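Building Services, Year 1 > Handouts > Room acoustics

Handout 4: Sound in ordinary rooms
Notes by Þórarinn Kvaran, for the October block

Read these notes before the practical. They cover rooms used for speech: classrooms, offices, meeting rooms, small halls. Concert halls come later and work to different targets. Bring a calculator and your copy of the absorption table from handout 3.

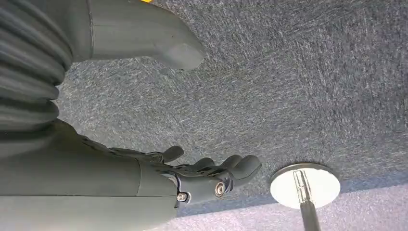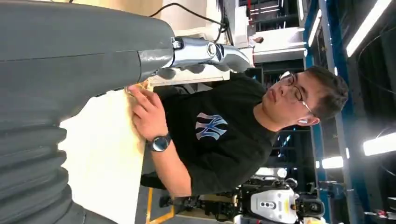
First picture: carpeted floor. Second picture: tabletop.

1. What happens to a sound in a room

When somebody speaks in a room, the listener first hears the sound that has travelled in a straight line. This is the direct sound. A short time later the same sound arrives again after bouncing off the floor, the ceiling, the walls and the furniture. Each bounce takes some energy out of it, and how much depends on the surface.

The first few reflections arrive so soon that the ear adds them to the direct sound. They make the voice seem louder and are mostly useful. Later reflections run together into a general wash, which we call reverberation. Too much of it and one syllable is still hanging in the air when the next one is spoken. Vowels are loud and long, consonants are quiet and short, so it is the consonants that get buried. People in a very live room will often say they can hear the speaker but cannot make out the words.

An echo is something else. It is a single late reflection that is strong enough to be heard as a separate sound. You get echoes in large rooms with a flat rear wall. In a small room you are more likely to get flutter, a rapid buzzing between two hard parallel walls. Clap once in an empty corridor and listen for it.

2. Absorption

The absorption coefficient of a surface is the share of the sound energy arriving at it that does not come back. It runs from 0 (everything reflected) to 1 (everything absorbed). An open window counts as 1. Sound leaving through it has not been turned into heat, but as far as the room is concerned it has gone.

To find how much absorption a surface adds, multiply its area in square metres by its coefficient. Do this for every surface and add up the results. The total is written A and is measured in square metres of absorption.

Coefficients change with frequency. Carpet is the usual example. Thin carpet glued straight to concrete does quite well at 3000 Hz and next to nothing at the bottom of the male voice. A room with carpet and no other treatment can sound dull and boomy at the same time - the hiss has gone and the rumble has stayed. A thick underlay helps, and so does a gap behind curtains or wall panels.

Painted plaster, glass and concrete all absorb very little at speech frequencies. Thin boards fixed over an air space take out some of the low end by vibrating. People absorb too, mainly by their clothing, and a full room is noticeably less live than an empty one. Always write down whether a measurement was made with people in or not.

3. Reverberation time

Reverberation time, T, is the time it takes for the sound level to drop by 60 decibels after the source stops. The formula you will use in this module is Sabine's:

T = 0.16 x V / A

V is the volume of the room in cubic metres, A is the total absorption. T comes out in seconds.

The formula assumes that sound is spread evenly through the room and that the absorption is too. Neither is quite true. It works well enough in rooms of a normal shape with moderate absorption. It gives poor answers in long corridors, in rooms with a very soft ceiling and hard walls, and in very dead rooms.

4. Worked case: the Karlow Room

The Karlow Room is the teaching room on the first floor of the Prondberg building. Its volume is 330 cubic metres. Before it was refitted it had a vinyl floor, plaster walls and ceiling, and plastic chairs. The surfaces added up to A = 33.

T = 0.16 x 330 / 33 = 1.6 seconds

That is too long for teaching. Students in the back rows complained, and lecturers raised their voices, which did not help. Speaking louder raises the direct sound and the reverberation by the same amount.

The refit put in an absorbent ceiling, carpet and a strip of panels along the rear wall. The new total was A = 93.

T = 0.16 x 330 / 93 = 0.57 seconds

Most of the gain came from the ceiling. It has a large area, nothing stands in front of it, and it was hung with a gap above. The rear panels were put there to deal with the late reflection that used to come back to the lecturer. Note that the absorption went up nearly three times and T came down in the same proportion. If you double A again you halve T again, but by then you are paying a lot for a small improvement, and the room starts to feel uncomfortable to talk in.

5. Absorbing is not insulating

These two get mixed up in nearly every year's coursework. Absorption changes the sound inside the room. Insulation reduces the sound passing from one room to the next, and it depends mostly on mass, on air gaps and on sealing the edges. Foam stuck on a party wall will make very little difference to the neighbours. A badly fitted door can spoil an otherwise heavy wall.

Carpet is a partial exception. It cuts down footstep noise heard in the room below by softening the impact before it gets into the floor. It does almost nothing for voices passing through the same floor.

6. Background noise

Reverberation is only half of it. If the ventilation is loud, speech will be hard to follow whatever the surfaces are. Listen with the equipment on and then off. Common sources are fans, projectors, traffic and chair legs. Felt pads under chair legs are cheap and should be tried early.

7. For the practical

Work in pairs. Measure the length, width and height of your room and work out V. Draw up a table with one line per surface: material, area, coefficient, absorption. Use the 500 Hz column. Calculate T, then measure it with the meter and compare.

If your two figures differ by a lot, check the ceiling first. Most errors come from taking a suspended tile to be plasterboard, or from forgetting the windows.

Hand in up to 11 pages including tables. Sketches may be done by hand. Put units on everything.

Next handout: doors, seals and partitions. Read the Hämmerli and Homen chapters in the course reader first.

Contact: Module office, Prondberg building | Copyright Þórarinn Kvaran | Back to top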